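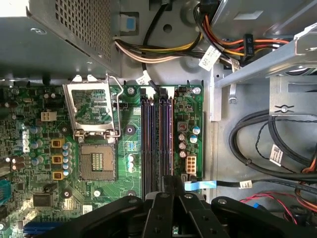
Anent abre convocatoria para cubrir un puesto de técnico o técnica de normas y buenas prácticas en celdas de desmontaje robotizado de equipos informáticos. La persona seleccionada redactará y mantendrá las instrucciones de trabajo que fijan qué puede tocar el robot, en qué orden y con qué fuerza. El caso de referencia es la placa base montada en chasis, con el zócalo del procesador abierto y sin procesador, los contactos expuestos y el mazo de la fuente de alimentación cruzando el fondo metálico. Con la pinza a la altura de las ranuras de memoria, la instrucción vigente (IT-215) exige definir zona de exclusión sobre el zócalo y trayectoria de retirada libre de cables. Esa instrucción está en revisión y será el primer encargo.

## Funciones

- Revisar la IT-215 y sus anexos de fuerza de agarre y velocidad de aproximación.
- Elaborar la evaluación de riesgos de cada celda conforme a ISO 12100 e ISO 10218-2.
- Definir criterios de paro para cables sueltos, etiquetas desprendidas y conectores bloqueados.
- Verificar la protección electrostática de dedos, utillaje y superficie de apoyo.
- Clasificar las incidencias del registro Flendow (532 abiertas al cierre del último periodo) y proponer cambios de procedimiento.
- Impartir la formación interna a operadores de turno.

## Requisitos

1. Titulación en ingeniería industrial, electrónica o automática, o formación profesional superior con experiencia equivalente.
2. Tres años en integración, mantenimiento o validación de robots.
3. Redacción técnica en español. Lectura de normas en inglés.
4. Conocimiento de IEC 61340-5-1.

Se valorará experiencia en reciclaje de equipos electrónicos y en auditoría de marcado CE.

## Condiciones

Contrato indefinido a jornada completa en la planta de Avberg. Retribución bruta mensual de 2.217 euros en catorce pagas. Incorporación en abril. Desplazamientos ocasionales al taller de Potgieter, con gastos a cargo de la empresa.

## Candidaturas

Se remitirán currículo y una muestra de documentación técnica propia, sin datos confidenciales, a la atención de Jalen Quintanilla. La prueba escrita consiste en corregir un procedimiento con errores y dura 50 minutos. La entrevista técnica corre a cargo de Iddrisu Ofori, responsable de seguridad de máquinas.

Publicado el martes, 4 de diciembre de 2018. No se admitirán solicitudes sin la muestra documental.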